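The Job Didn't Go Away, It Got Smaller

I worked the floor at Skovilholm for six years before the robots were brought in, and I still work there, so I can't claim they took my job. The company says the same thing in its letters to staff. It is true as far as it goes.

Skovilholm furnishes and stocks staff lounges and lobby cafes. We set out tables, keep the shelves in produce, clear plates, and carry baskets back and forth. In February the two-armed robots began doing the clearing and carrying on the larger sites. There were 286 of us on the floor rota then. Nobody was laid off. People who left were not replaced, and those of us who stayed were called attendants.

An attendant watches. Raquel Vieira, who trained me when I started, used to know by nine in the morning which shelf would run short and which tables would need wiping twice. Now a tablet tells her. If she disagrees with it she has to pick a reason from a menu, and her reason is usually not on the menu.

I don't miss the lifting. My back is better than it was, and Tadhg Gilmartin, who is sixty-one, would probably have had to quit by now. Anyone who writes against these machines should spend a month carrying crates first.

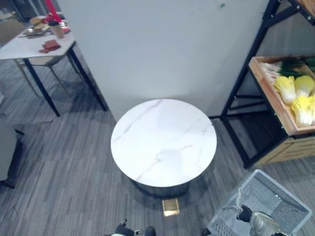
What I object to is the pay grade. Attendants are paid one step below what floor staff got, on the argument that the physical work is gone. The judgment is still there. When an arm stops halfway through a task, a person has to decide whether to wait, reset it or finish by hand, and that person answers for the delay.

Management spent 1,350 hours last year training the system, by its own count. I was given two hours of training. I would like that gap closed, and I would like the old grade back. Anoma Ranasinghe has put both requests in writing for our site, and I have signed them.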